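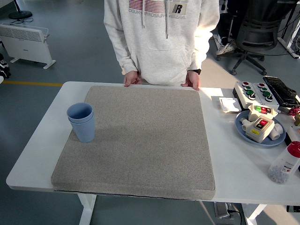
The Second Gripper

In November they gave me two grippers and one table. The old gripper was from Fernier and the new one was from Brundstead, and I had to say which of them we should buy for the Okafor line. The task was simple. The arm takes one blue cup out of another blue cup and puts it down on the gray pad. A child can do it before breakfast.

The Fernier did it 227 times out of 253. I wrote this number in my notebook and went to drink tea.

The Brundstead was more difficult to understand. It had soft fingers and it closed very slowly, like a person who takes the hand of somebody sick. On the first day it lifted both cups together, again and again. I changed the force. I changed the angle of the wrist camera. I stood behind the desk with my hands on the edge and waited, and my colleague said from his chair that I was looking at it like my mother looked at me during piano lessons.

On the second evening I stayed alone. I set the speed to 30 percent and started the program. The fingers came down, touched the rim of the upper cup, and stopped. There was no error on the screen. Then they opened a little, moved two millimeters to the left, and closed again. The cup came up by itself.

I had not written this movement. I read the program from the first line to the last, and later I read the log also. The log said only: grip, grip.

In the morning the manager from Jurari called and asked for my number. I told him 227 for the Fernier. For the other one I said I needed one more week.

He asked what was wrong with it.

"Nothing is wrong," I said. I was already putting the cups back.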